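Shared Kitchen Refurbishment, Nendport House
Progress report to the Kapoor Fund
Reporting period ending April

Prepared by Janka Sýkora, Facilities Manager

Summary of progress

The grant awarded by the Fund covers the replacement of work surfaces, food preparation equipment and storage in the two resident kitchens at Nendport House. Work in the ground floor kitchen is complete. The upstairs kitchen is on hold until the second delivery of cabinet doors from Fellier.

Work completed

The old counters were removed and taken off site. New counters have been installed by Finex, and the joints at the sink were resealed after an inspection by Tamunoemi Briggs found a gap at the back wall. The contractor made the repair at no charge.

Cutting boards were purchased for both kitchens from the equipment line. Residents consulted by Ga-eun So asked for boards with a groove to hold juices, as liquid running onto the counter had been a frequent complaint. This request was met within the approved amount of $700, and $30 remains on that line.

Matters outstanding

The upstairs kitchen still has its original counters. Fellier has confirmed that the doors will ship on a Friday, but has not said which one. We request approval to carry $1000 of the installation budget into the next period to cover fitting.

A written care sheet is in draft. Joon-young Pyo is revising the section on cleaning products, and residents have been asked not to use vinegar or lemon-based cleaners on stone surfaces in the meantime.

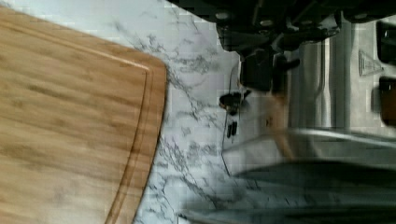 NENDPORT, April – Bamboo cutting board with juice groove on the white marble countertop.

Boards are to be washed by hand, dried upright and oiled monthly. Jolene Maihi has added the oiling to the regular maintenance schedule and will keep a record of any boards withdrawn for splitting or warping. Invoices for the boards and the ground floor counters are attached to the financial statement. The next report will cover the fitting of the upstairs cabinet doors and the final balance of the installation budget.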